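My brother and the number 29

25/10/2018

I have waited some 10 months before writing about this. People at the club asked me many times why I stopped playing in the middle of last season, and I always answered that my knee was sore. My knee was fine. My brother Juraj had died, and I did not know how to say it in English.

Juraj Oravec was three years older than me. He played football for Stadholm when we were young, always on the left side, always with the number 29, which he picked for the reason that no other boy wanted it. When I moved to Prurkham for work he came to visit, and he came to training with me too. He shouted at my coach in a language the coach did not understand. They became good friends.

What I did wrong

After the phone call I flew home for the funeral, came back, and played the next match against Holanda. I told only my wife. We lost by 3 goals and two of them were my fault. I remember that I was tying my boots afterwards for a very long time.

I thought that being quiet was a kind of strength, as my father has it. In September I finally told our captain. He sat down beside me on the grass and asked what Juraj was like, and I talked until it was dark and they turned off the lights at the oval.
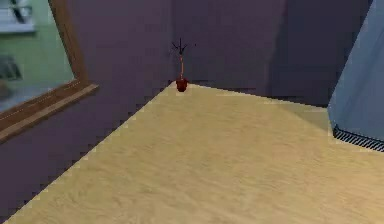
What comes next

I am registered again for the new season. The club let me change my number, and I have sewn the 29 on the jersey myself, a bit crooked. My first match will be the away one at Vetholm, where there are never more than 200 people watching, so I will not be too nervous.

My mum wants me to send her a photo of the jersey from behind. She asked also if I am eating properly, so I must write back to her tonight.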